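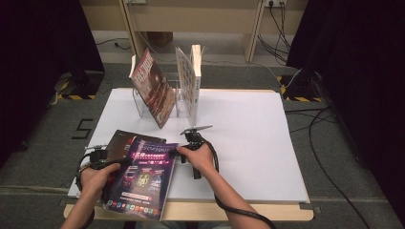
ホーム　ニュース　製品情報　会社概要　お問い合わせ

2019年11月4日
株式会社スコーンブリッジ

雑誌・冊子用の卓上ディスプレイスタンド「オルニア」を発売

店舗什器の企画・販売を行う株式会社スコーンブリッジ(Skornbridge)は、雑誌や冊子を立てて見せる透明アクリル製の卓上スタンド「オルニア」(Ornia)の受注を本日より開始します。書店、図書館、待合室、展示会の受付台などでの使用を想定した製品です。

雑誌を平積みにすると、下になった号の表紙は隠れてしまいます。一方、壁面の大型ラックは設置場所が限られ、小さな売り場では導入が難しいという声が取引先から寄せられていました。オルニアは机の上に置くだけで使え、判型の異なる雑誌と冊子を並べて立てられます。表紙を斜めに倒して見せることも、冊子を縦に開いて中のページを見せることもできます。

開発は今年3月に始まりました。試作品には厚手の情報誌から薄い小冊子まで596点を順に載せ、倒れやすさと取り出しやすさを確かめました。その結果をもとに、背板の角度と底面の奥行きを二度見直しています。

開発を担当したテオドロ・パストールは次のように述べています。「表紙は雑誌の顔ですが、光沢のある紙は照明の当たり方で題字が読みにくくなります。角度の調整に一番時間をかけました。立てた雑誌を手に取り、元の場所に戻すまでの動作も繰り返し試しています」

初回の生産数は500台です。このうち100台は、先行して申し込みのあった書店チェーン「ピュー」(Pugh)の16店舗に納入します。残りは販売代理店のペンディメン(Pendimen)を通じて受け付け、受注順に出荷します。

価格は数量により異なりますので、お見積もりをご依頼ください。設置予定の台の寸法と、主に並べる雑誌の判型をあわせてお知らせいただくと、ご案内がスムーズです。

本件に関するお問い合わせ先
株式会社スコーンブリッジ　広報担当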